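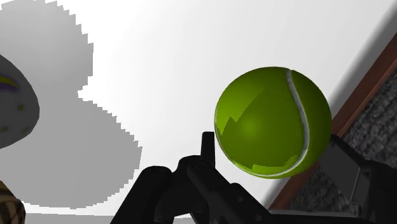 티켓 제목: 시뮬레이션 사전학습 정책, 파지 판정 시점의 성공률 저하
프로젝트: Tratholm / 구성 요소: Ekine 렌더러, Gisano 평가 스크립트
상태: 진행 중 · 읽는 시간 3분

증상
Tratholm 평가 세트에서 물체 파지 성공률이 렌더러 설정에 따라 크게 달라진다. 동일 체크포인트, 동일 시드로 1,000 에피소드를 돌렸을 때 기존 설정은 성공 687건, 그림자 해상도를 올린 설정은 그보다 뚜렷하게 높다. 물리 파라미터는 양쪽이 같다. 손목 시점 렌더에서는 흰 상판에 드리운 회색 그림자의 윤곽이 계단 모양으로 깨져 있고, 테니스공은 펠트 질감 없이 매끈하게 광택이 나며 왼쪽 위에 강한 하이라이트가 잡힌다. 공 표면의 각진 어두운 얼룩도 같은 그림자 설정의 영향인지 확인이 필요하다.

재현 절차
1. Gisano 평가 스크립트를 기본 설정으로 실행
2. 그림자 맵 해상도만 변경 후 재실행
3. 에피소드별 결과를 시드 기준으로 대조

확인한 내용
- 체크포인트 해시 일치. 학습 스텝 차이 없음.
- 접촉 로그 비교: 손가락이 닫히기 전까지 궤적이 이미 갈라진다. 접촉 모델보다 관측 입력 쪽 문제로 본다.
- 물체 목록에서 구형 물체만 분리하면 격차가 더 벌어진다.
- 그림자를 완전히 끄면 성공률은 기존 설정보다도 낮다. 정책이 그림자를 깊이 단서로 쓰고 있을 가능성이 있음. 미검증.

시도한 조치
- 그림자 경계에 블러 적용: 일부 회복. 고해상도 설정에는 못 미침.
- 공 재질의 거칠기 값 상향: 단독으로는 변화 없음.
- 학습 데이터 1,850개 궤적을 새 그림자 설정으로 재렌더링, 시드 6개로 재학습: 2026년 1월 시작, 결과 대기.

추가 코멘트
Lykkegaard 실기 평가와의 순위 상관은 12월 결과만 있다. 그 결과는 기존 설정 기준이므로 새 설정의 수치와 나란히 놓지 말 것. 재학습이 끝나면 양쪽 설정으로 상관계수를 다시 계산한다. 절대 성공률이 올라가도 순위 상관이 떨어지면 기본값은 바꾸지 않는다.

다음 작업
- 블러 커널 크기별 스윕
- 조명 방향 무작위화 범위 점검
- 구 메시 분할 수를 올린 대조군 추가. 공 외곽에 각진 면이 보이는 렌더가 있음

댓글 6 · 공유 0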